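Odcombe Hall

Odcombe Hall is a catered hall of residence belonging to Galindo College, housing 265 undergraduates in two linked blocks on the eastern side of the campus. It opened in 1986 and has been described in the college prospectus as "lively" ever since, a word its night porters have never been known to dispute. It is the larger of the college's two catered halls, the other being Ludenness, with which it maintains a rivalry mostly conducted through the theft of signs.

Origins

Until the middle of the 1980s Galindo housed its first-year students in lodgings around the town. The arrangement suited the landladies, who were paid promptly, and the students, who were fed, but it made the college's timetable dependent on a bus that did not run after six in the evening. A plan to build on the former playing field was approved after two refusals, the second of them on the grounds that the drawings showed a building with no front door. A door was added.

The architect, Dardo Cáceres, had previously designed a bus depot and a public library, and residents have long argued over which of the two the hall more closely resembles. His original scheme called for 353 rooms on six floors. The money ran to four floors, and the lift shaft, which had already been ordered, was built to its full height. It stands well clear of the roof and is known as the Chimney. The college has never found a use for the upper part of it, although the mountaineering society has made several suggestions.

Layout

The two blocks are called North and East. They are joined at first-floor level by a glazed corridor that is too hot in summer and too cold for the rest of the year. Rooms are arranged along straight corridors, each with a shared kitchen at one end and bathrooms at the other, so that every resident is a long way from one of them. Rooms in the middle of a corridor are considered the fairest and rooms beside the kitchen the cheapest, although the college charges the same for both.

Room numbers follow the builder's plan. As that plan was drawn for the larger scheme, the sequence on each floor jumps wherever a room was left out, and there is no room 119, 120 or 121. Post addressed to room 120 has nonetheless been collected from the porters' lodge on a regular basis.

The ground floor of North holds the dining room, the lodge, a laundry and a common room with a piano. The piano was tuned for the opening and is due to be tuned again.

Catering

Breakfast and an evening meal are included in the rent during term. Breakfast is served from half past seven, and attendance falls steadily from October until the end of the year, when it consists largely of rowers. The evening meal follows a three-week cycle that has been altered only once, when the Thursday curry was moved to a different evening and a petition against the change gathered more signatures than the hall had residents.

Lunch is not provided. Students are expected to make their own in the corridor kitchens, each of which was fitted with two hobs, a sink and a cupboard. Crockery was supplied by the college in the early years in a plain institutional pattern. When it had all migrated to bedrooms the supply was stopped, and kitchens have since relied on whatever residents bring from home, leave behind, or are given by aunts.
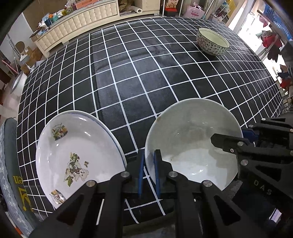
Three dishes of the unmatched kind, one with a teddy bear printed at its centre.

Under a rule drawn up by the residents themselves, anything left in a kitchen sink for more than two nights becomes common property. Anything left for a week is moved to a box in the lodge, from which it may be reclaimed on payment of a small fine. The fines were intended to pay for new saucepans. Accounts for the saucepan fund have been published once.

Governance

The hall is run by a warden, who lives in a flat at the end of East block, and two deputies, who are usually postgraduates and receive free rooms in exchange for being woken up. The first warden, Beatrice Simiyu, held the post for fourteen years and wrote most of the hall regulations, among them the well-known Regulation 9, which forbids the keeping of "any animal, or any person in the manner of an animal". She declined all requests to explain what had prompted it.

Her successor, Umesh Sengar, shortened the regulations to a single side of paper. The second side grew back within a year. Sengar is also credited with the abolition of the guest book, in which visitors were required to write their names and the time of their departure. Inspection of the final volume suggested that the hall had been visited on most evenings by several past prime ministers, all of whom had left by eleven.

Residents elect a hall president and four other officers each autumn. Turnout is usually low, the exception being the year in which Karim Samir stood on a promise to fix the East block showers. He won comfortably, discovered that the showers were outside his powers, and spent his term in office reporting them daily to the estates department in writing. They were replaced the following summer. His letters are kept in a ring binder in the common room and are recommended to incoming officers as a guide to procedure.

Room allocation

Rooms were at first allotted by hand, by the warden, on the basis of a questionnaire that asked applicants whether they smoked, snored or played the trumpet. Few admitted to any of these. The questionnaire was later replaced by Firnodeck, a booking system bought by the college to manage all its accommodation. In its first season of use Firnodeck placed one student, Ayman Filali, in four rooms at once and sent him a bill for each. He paid the first, appealed against the rest, and used the correspondence as the basis of a long-running column in the student newspaper under the name "Four Beds".

The system has since been corrected. Returning students may apply for a room in the hall after their first year but are placed on a waiting list, from which they are told not to expect much. Rooms that become free in the middle of the year are offered first to those in temporary lodgings and then to residents wishing to move away from the kitchen.

Rivalry with Ludenness

Ludenness is the older building, stands nearer the lecture theatres, and has a lawn. Odcombe residents hold that it also has mice. The two halls meet each spring in a day of contests that includes football, a quiz and a relay race up the stairs of both buildings. Ludenness has five floors to Odcombe's four, and the method of adjusting the times accordingly has changed in most years, generally at the request of whichever hall lost.

The wooden sign reading ODCOMBE, which hung over the main door, has been taken nine times. It is now made of steel and bolted to the wall. The bolts have been taken twice.

Later changes

The windows of North block were replaced in stages, beginning with the side visible from the road. The laundry was moved from coins to cards, ending a lively local trade in the right sort of coin. A proposal to convert the hall to self-catering was put to residents and rejected by a wide margin, despite the breakfast figures. The college has said that it will look at the question again when the boilers are renewed, and that no date has been set for the boilers.

See also: Galindo College; Ludenness; Halls of residence; Waiting list

Contact the editors | Text may be reused with credit | Back to top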